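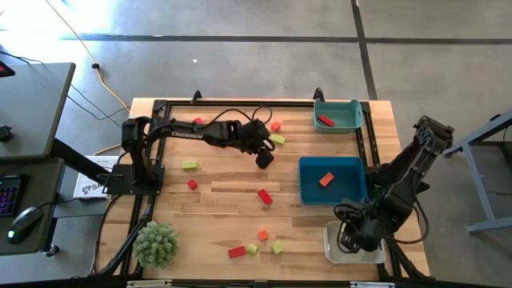

Gorkoria Planner: Frequently Asked Questions

Applies to release 12 and later. Last revised Sep 28, 2023.

General

What does Gorkoria do?
Gorkoria is the task and motion planner in the Zelovcombe stack. It takes a list of detected objects, a list of containers and a sorting rule, and returns a schedule of pick and place motions for two arms on a shared table. It does not do perception and it does not close the servo loop. Detection comes from Kourkoulas; joint control is handled by Clorkton.

Do I need both arms?
No. Set arms: left or arms: right in the cell file and the scheduler falls back to a single queue. Handover actions are disabled in that mode, so any block the remaining arm can't reach is reported as UNREACHABLE and skipped.

Can I use a different planner with Kourkoulas?
Yes. The detection topic is documented separately and has no dependency on Gorkoria.

Perception input

Why is a block under the forearm missing from the object list?
The overhead view is blocked by the arm. Kourkoulas keeps a track alive for 600 ms after the last good detection, then drops it. Gorkoria won't plan a pick on a dropped track. If you see this often, add a park pose that swings the forearm clear of the table and set observe_from_park: true. Cycle time goes up.

My red and orange blocks get swapped.
This is the most common report we receive. The default color model separates hue only, and red and orange-red sit close together under warm or uneven light. Options, in the order we suggest trying them:
1. Fix exposure and white balance. Auto white balance shifts when a black gripper fills part of the view.
2. Run kk-calibrate with one block of each color in at least four table positions.
3. Merge the two classes if your sorting rule doesn't need them apart.

Does wood grain cause false detections?
On a striped butcher-block top, it can. Honey and tan strips fall near the edge of the orange range at high exposure. Raise min_height to 12 mm so that flat regions are rejected by depth — the color mask alone is not enough.

Are blocks already in a bin counted as sorted?
Only if the bin polygon is defined in the cell file and the block center is inside it. A block leaning on the wall may fall outside the polygon at the rim. Increase rim_margin before you edit the polygon by hand.

The detector can't see into a translucent bin.
It can from directly overhead, but contrast on the walls is poor and depth returns are unreliable. Mark the container as opaque_floor: false and Gorkoria will use the taught floor height in place of the measured one.

Planning and control

How are the arms kept from colliding?
Each arm reserves a swept volume before it moves. If the volumes overlap, the lower priority arm waits at its last safe waypoint. Reservations are released segment by segment, so one arm can hover at the middle of the table while the other finishes a place at the side.

Why does an arm stop above an empty patch of table?
It is usually waiting on a reservation. Check the log for HOLD_RES. If the entry is HOLD_TRACK, the target was lost after the approach started.

Planning fails with error 559.
Error 559 means no grasp angle passed the clearance check. Blocks lying in a tight cluster are the usual cause. Turn on allow_push and the planner will try to separate them first. Pushing is off by default.

Should cables be in the collision model?
Cable loops at the wrist are not modeled. Add a capsule around the last two links, sized to the widest loop you see at full wrist roll. Do the same for anything else standing on or beside the table: frame rails, brackets, diagonal supports, plants.

What planning time should I expect?
The regression set has 71 cells. Median time per pick on the reference PC is 600 ms with two arms active. Dense clusters take over twice that.

Tooling

Can I replay a run without hardware?
Yes. gk-replay takes a log directory and drives the viewer from recorded joint states. Clorkton does not need to be running.

When is ROS 1 support being removed?
The bridge package will get its last update in October. Existing builds will keep working but won't be tested against new releases.

Where do I send logs?
Attach the output of gk-bundle to a ticket. Include the cell file. Tickets without a cell file are returned.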